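Plisance opens orders for Wadis counter-top manipulation kit

28/01/2020

Plisance has opened orders for Wadis, a single-arm manipulation kit for labs that want to run household tasks without building their own hardware. First units ship in March. The company is selling to universities and corporate research groups only, and says it has no plans for a home version.

The kit consists of an arm, a two-finger gripper, a camera module, a controller box and a software license for 18 months. The buyer supplies the workstation and the mounting surface. Plisance sells a clamp bracket separately for groups that do not want to drill into a counter or frame, but recommends bolting for any work where the arm moves at full speed.

Most of the price difference between Wadis and the company's earlier bench arm is in the gripper. The fingers are narrow and can be swapped with a hex key. Each pair is rated for more than 200 hours of contact work before the pads need changing, according to the data sheet, which does not say what objects were used to arrive at that number. Replacement pads come in packs of 4.

"The old fingers were fine for blocks and cups and no good for drawer handles or lids," said Vasanthi Unnithan, product lead at Plisance. "People were printing their own. We looked at what they printed and made that."

The software handles calibration, teleoperation and logging. Calibration uses a printed target and has to be repeated whenever the camera is moved, even slightly. Teleoperation runs from a hand controller or a keyboard, though the keyboard mode is slow and seems to be meant for setup. Logs are written in an open format and can be read without the Plisance license, so a group that lets the license lapse keeps access to its own data. Firmware updates stop when the license does.

Jarnidstead, a contract test house that evaluates research equipment, has had a pre-production unit for several weeks and published a short report on it. The report scores the arm well on repeatability and less well on cable routing. The supplied cable is thick and stiff, and testers had to leave a generous loop at the upper section to keep it from pulling on the joints during wrist rotation. Plisance says the production cable is the same part and that a softer one is being looked at.

The report also covers setup time. Keerthana Nadar, who ran the evaluation, used a fixed list of 100 trials on ordinary kitchen items – opening and closing a drawer, lifting a plate, moving small objects between surfaces – and repeated the list after a full teardown and reassembly. Results after reassembly were close to the first run once the camera had been calibrated again. Before recalibration they were poor. 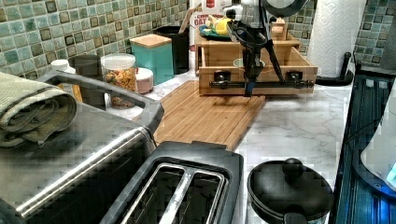 Nadar's main complaint concerns the working area. The arm reaches well straight down and loses stiffness toward the outer part of its range, and the software gives no warning when a target falls in the weaker zone. The testers ended up marking the limit on the work surface with tape. A reach overlay is on the road map for the next software release, with no date given.

Crowded surfaces are the other weak point. The planner treats anything it has not been told about as free space, so appliances and containers have to be entered by hand as boxes or cylinders. Entering them is quick enough for a layout that stays put and tedious for one that changes between sessions. Unnithan said automatic obstacle entry is working internally but is "not something we would ship yet."

Support is by e-mail and covers the license period. Buyers in India will be served through Annamalai, a distributor that already handles spares for the earlier bench arm and will stock fingers and pads. Other regions order direct. Plisance quotes prices on request and offers a lower rate to groups ordering two or more units at once. The clamp bracket is not included in that rate.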